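宠物用品店斯凯登推出按钮训练角，春节前开放试用

斯凯登（Skedden）宠物用品店本月起在店内增设宠物按钮训练角，顾客可以带狗或猫到店，试用大号圆形按钮和几种小型软玩具，学习基本的训练步骤。
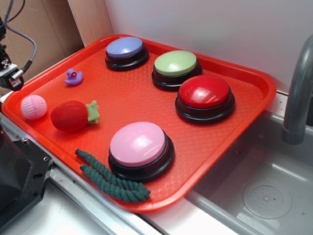 训练角每次开放一小时，每场接待的宠物数量有限，需要提前在前台或通过店内电话登记。店方表示，试用不收费，也不要求购买任何商品，但宠物必须接种过疫苗，进店时须系牵引绳或装在航空箱内。

负责训练角的拉温德兰·南比亚尔（Ravindran Nambiar）介绍，按钮和玩具都放在一个橙红色的塑料托盘里。托盘四边隆起，表面有菱形纹理，训练时整盘端到宠物面前，结束后整盘端走。他说，以前东西散放在台面上，换一只宠物就要重新收拾一遍，玩具滚到货架底下是常事，后来改用托盘，准备时间短了不少。

按钮分淡紫蓝、浅绿、红、粉四种颜色，底座都是黑色。南比亚尔说，颜色主要是给人看的。狗能分辨的颜色比人少，红色和绿色在它们眼里差别不大，更多是靠位置来记。因此训练时按钮的摆放位置定下来以后，几天之内不要变动，主人则可以按颜色记录，省得在本子上写“左边那个”“后边那个”。

第一次来的宠物只用一个按钮。训练员先用手轻按，随即给一小块零食，重复几次以后把手拿开，等宠物自己用爪子或鼻子去碰。有的狗几分钟就会伸爪，也有的狗来了三四次还只肯闻一闻。店方建议每次练习不超过五分钟，宠物转头走开就停下来，不要拉着它的爪子往下按。

等宠物能稳定地按下第一个按钮，再加入玩具。训练员会把一个按钮和一样玩具配成一对，按下去就把对应的玩具递过去，玩一会儿再收回托盘。目前常用的玩具有紫色小鸭子、粉色钩织小球、红色毛绒草莓和深绿色编织绳结。绳结适合喜欢拉扯的狗，钩织小球分量轻，猫用得多一些。草莓带一个绿色的星形叶片，店方要求主人在旁边看着，发现宠物开始啃咬叶片就换一样。

小鸭子和钩织球体积都很小，中型以上的犬只有误吞的危险，店里规定只给小型犬和猫使用，而且全程要有人在场。南比亚尔提醒，在家里练习也应照此办理，练完以后玩具要收起来，不要留在地上过夜。绳结的末端是散开的穗子，线头变长或脱落时应及时剪掉，掉线严重的就不要再用了。

在卫生方面，每只宠物用完之后，店员会把托盘和按钮表面擦拭一遍，毛绒和钩织类玩具换下来统一清洗，晾干以后再用。托盘可以直接拿到水槽边冲洗，按钮不能浸水，只能用拧干的湿布擦。对清洁剂气味敏感的宠物，主人可以在登记时说明，店员改用清水擦拭。

训练角的想法来自去年秋天的一次顾客调查。店方当时收回400份问卷，不少养狗的顾客提到，在网上买过训练按钮，拿回家试了两天没有效果，就一直放在抽屉里。南比亚尔认为，多数问题出在开头太急，一次摆出好几个按钮，宠物不知道该碰哪一个，主人自己也记不清哪个代表什么。

在试运行期间，店里接待了大约72只宠物，其中以狗为主，猫较少，另有一只兔子。兔子没有按按钮，对绳结有些兴趣。店方说，兔子和其他小动物今后仍可登记，但暂时没有专门为它们准备的课程。

同街的利夫顿（Livton）宠物诊所会在开放期间派一名护士到场，回答喂食和零食用量方面的问题。诊所提醒，训练用的零食应计入当天的食量，体重较轻的狗可以把零食切成米粒大小，或者直接从正餐里分出一部分干粮来用。有食物过敏史的宠物，请主人自带零食。

一位带柯基来过两次的顾客说，她家的狗第一次一直在闻托盘的边，第二次才碰了红色的按钮，碰完自己往后退了一步。她回家后在厨房门口放了一个按钮，狗按一下就带它下楼，现在每天早上都要按好几遍，有时候只是想看人站起来。她打算先不加第二个。

对于这种情况，南比亚尔的建议是，按钮刚开始代表一件事时，主人要每次都回应，过一两个星期再逐步加入“等一等”的口令。如果夜里按得太频繁，可以在睡觉前把按钮收走，第二天早上放回原来的位置。多只宠物同住的家庭，最好先分开练，一只在房间里练的时候，另一只待在别处，免得抢零食。

年纪大的狗也可以参加。关节不好的，可以把托盘放低，或者教它用鼻子碰。听力下降的狗看得见手势就能学。胆小的宠物可以约每场开始后的头十分钟，那时候店里人少，也可以先来熟悉一下地方，不做练习。

训练角将开放到2020年1月下旬，春节期间暂停，2月恢复。恢复以后，店里计划增加一场面向幼犬的活动，适合四个月以上、已完成疫苗接种的小狗，名额和时间届时在店门口公布。登记时请写明宠物的种类、年龄、体重以及是否有咬玩具的习惯。临时不能来的，请至少提前一天通知，以便把名额让给后面排队的顾客。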